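Najwa Hakim
2023-12-27

OK so I promised a thread on the gripper fault that ate my December. Grab a coffee, it's a long one and I'm still a bit annoyed (mostly at myself).

Quick background for the new people. I look after the small bench cell at Hulme, the one we use for stacking tests before anything goes out to Prerau. Cubes, a marked square, a white table that has had a very hard life. Pick up a cube, put it on the red one, do it again. Boring on purpose!

We'd been running 33 cycles a batch without a hiccup. Then one evening the arm stopped dead over the table holding a cube and threw error 955. I'd never seen 955. Najwa, I said to myself, go read the manual. The manual says "gripper state invalid." Thanks, manual.
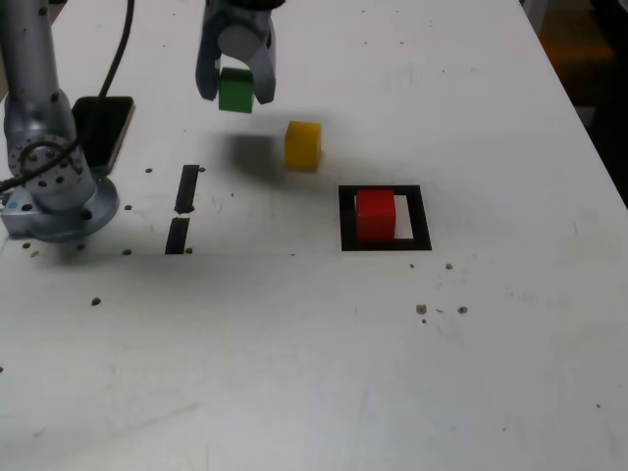

So what does a sensible person do? Clears the fault and hits resume. What did I do? Same thing, and I shouldn't have, and that's the part I want to talk about.

When you clear a 955 on our setup the gripper goes back to its default state. Default state is OPEN. I had my left hand on the table, right under it, because I was reaching over to get the cube out of the way. Fingers opened, cube dropped, bounced off my knuckles. Didn't even leave a mark. It's a little cube!

But we run the same controller code on the Golwood cell, and the stuff that one carries is not little. I sat down for a minute after that one.

Next morning I pulled the logs. In 11 days we'd had 4 of these faults, and three of them had been cleared by whoever was closest without writing anything down. I'm one of the three, so no finger pointing from me.

The actual fault was so dumb. The gripper reports its finger position over a cable, and the connector at the wrist end had worked a bit loose. At certain wrist angles the signal blinked out for a moment, the controller couldn't tell if it was holding something, and it panicked. I could bring the error up on demand by wiggling the plug with one finger.

I'd spent two whole days on the software by then. Rewrote the timeout, blamed an update, wrote a pretty grumpy email to Butidar support (sorry, Butidar, you were very nice about it).

New connector with a locking collar, and I tied the cable down so the plug doesn't take the pull anymore. Then back to cubes. 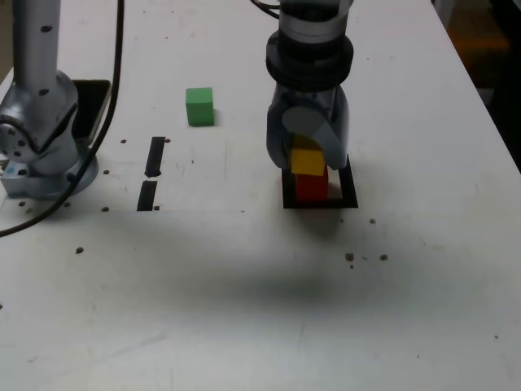 Yellow going onto red in the marked square.

The bigger change is in the code. Clearing a fault now leaves the fingers exactly where they are. If you want them open you have to ask for it, on a separate button, and the arm won't take a resume until you've done a hand-clear check. It adds a few seconds and people have already complained to me about the few seconds. Tough!

Also the log won't let you close a fault with an empty note field. Someone typed "asdf" on day one. I know who you are.

If you run anything with a gripper, go look up what yours does on a fault reset tonight. Mine was in a footnote. And tell me what you find, I'm collecting these, replies are open.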